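双腕ロボット操作評価マニュアル
第4章 シミュレーション環境におけるグリッパ比較試験の設定
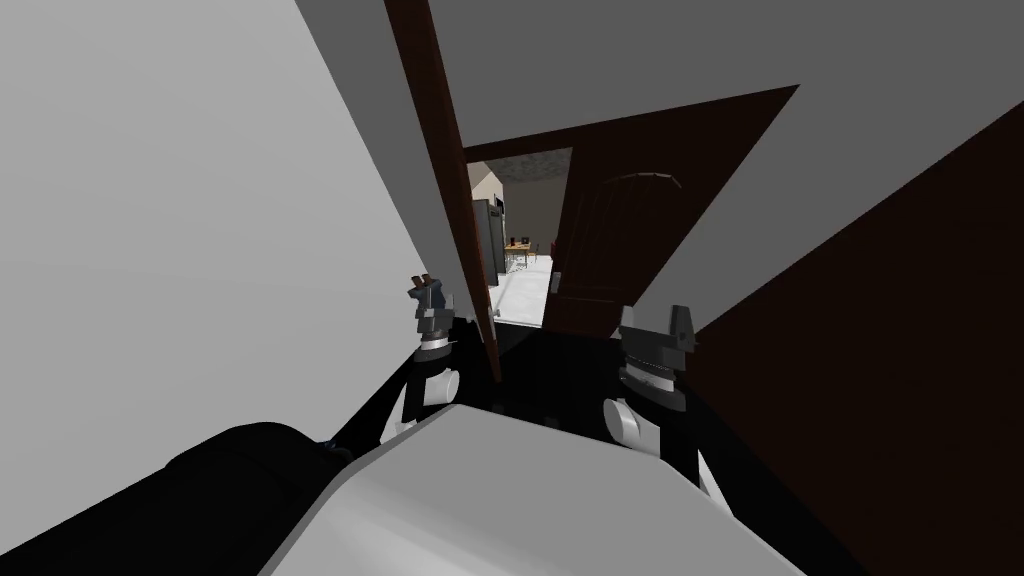

本章では、Wudance操作評価環境を用いて、双腕ロボットに装着するグリッパの比較試験を準備し、実施する手順を定める。対象者は、第2章の導入手順および第3章の権限設定を完了した試験担当者とする。実機による試験は第6章に従うこと。

4.1 適用範囲

比較の対象は、標準グリッパ（以下「A型」）と、指先の形状を変更したグリッパ（以下「B型」）の2種類である。試験課題は「扉の通過」とし、扉の取っ手への接近、把持、開放、および隣室への進入の4段階で構成する。片腕のみを使用する試験、ならびに台車の走行性能のみを測定する試験は、本章の適用範囲に含まない。

4.2 事前確認

設定を開始する前に、次の事項を確認する。

・評価環境の版が、管理台帳に記載された版と一致していること。
・室内モデル「Pulau」が読み込み可能な状態にあること。
・ロボットモデルの左右の腕に、同一型のグリッパが割り当てられていること。
・結果の保存先に、試験1回分以上の空き容量があること。

注記：左右に異なる型のグリッパを割り当てた場合でも、環境は警告を表示せずに起動する。割り当ては必ず設定ファイルを開いて確認すること。

4.3 グリッパの割り当て

1. 評価環境を停止する。起動中に割り当てを変更しても、変更内容は衝突判定に反映されない。
2. 設定画面の「エンドエフェクタ」を開き、左腕の欄で使用する型を選択する。
3. 右腕の欄で同じ型を選択する。
4. 「指先パッド」の摩擦係数を、試験計画書に記載された値に設定する。A型とB型で異なる値を用いてはならない。
5. 「保存」を選択し、評価環境を再起動する。
6. 起動後、左右の指を全開から全閉まで動作させ、指同士の干渉がないことを確認する。

注意：手首部の質量はグリッパの型ごとに登録されている。手動で上書きした場合、腕の制御ゲインとの整合が失われ、静止時に振動が生じることがある。

4.4 視点カメラの設定

1. 「カメラ」画面で「頭部視点」を選択する。
2. 俯角を調整し、両方のグリッパと扉の開口部が同時に視野に入る位置で固定する。胴体の一部が視野の下方に入ることは差し支えない。
3. 扉の取っ手がグリッパに完全に遮られていないことを確認する。遮られる場合は、俯角を変更せず、腕の初期姿勢を修正する。
4. 設定値を「比較用視点」の名称で保存する。

A型とB型の試験では、必ず同一の比較用視点を使用する。俯角が異なる記録同士は、接近段階の所要時間を比較することができない。

4.5 制御器の選択

遠隔操作による試験では「直接追従」、自動実行による試験では「軌道再生」を選択する。両者の結果を同じ集計表に記載してはならない。

1. 「制御器」画面で使用する方式を選択する。
2. 把持力の上限を9 Nに設定する。
3. 1試行の制限時間を700ステップに設定する。
4. 「初期姿勢へ移動」を実行し、両腕が停止したことを確認してから記録を有効にする。

注意：「軌道再生」を選択した場合、取っ手への接触に失敗しても軌道は最後まで実行される。接触の有無は動作の終了をもって判断せず、接触記録によって判断すること。

4.6 試験の実施

1. ロボットを開始位置に配置する。
2. 扉の初期角度を試験計画書のとおりに設定する。半開の条件では、扉板と腕の間隔が小さくなるため、手首部の干渉表示を有効にする。
3. 記録を開始し、接近段階を実行する。
4. 取っ手の把持を試みる。使用しない側の腕は、扉の可動範囲の外に退避させる。
5. 扉を開放し、台車を隣室へ進入させる。
6. 両方のグリッパが敷居を越えた時点で記録を終了する。
7. 各型につき8試行を繰り返す。型を変更する際は、4.3の手順を最初から実施する。

注記：室内の家具は固定物として登録されている。家具に接触した試行は無効とし、試行番号を変更せずに再実施する。

4.7 結果の記録

試行ごとに、グリッパの型、制御方式、扉の初期角度、到達した段階および所要ステップ数を記録する。失敗した試行については、次の区分のいずれかを付す。

区分1：取っ手に到達しない
区分2：把持後に滑りが生じる
区分3：手首部または腕が扉板に干渉する
区分4：制限時間を超過する

複数の区分に該当する場合は、先に発生した事象の区分を採用する。判断が困難な試行は「保留」とし、記録映像を添えて評価責任者のKazimiera Sadowskiに提出する。

4.8 異常時の処置

指が設定した開度に達しない場合は、設定ファイル内の左右の割り当てを再確認する。割り当てに誤りがない場合は、キャッシュを消去してから再起動する。

映像の更新が停止した場合は、当該試行の記録を破棄せず、末尾に「映像停止」と付記して保存する。保存後に環境を終了し、4.4で保存した比較用視点を再度読み込む。

取っ手を把持した状態で腕の振動が収まらない場合は、直ちに記録を終了し、把持力の上限および手首部の質量を確認する。

4.9 改訂および問い合わせ

本章の改訂日は2022年2月3日である。設定値の変更申請はPisthorpe試験室のYaryna Yurchenkoが、室内モデルに関する問い合わせはCabanatuan分室のMwanahawa Mollelが受け付ける。申請の際は、評価環境の版および該当する試行番号を明記すること。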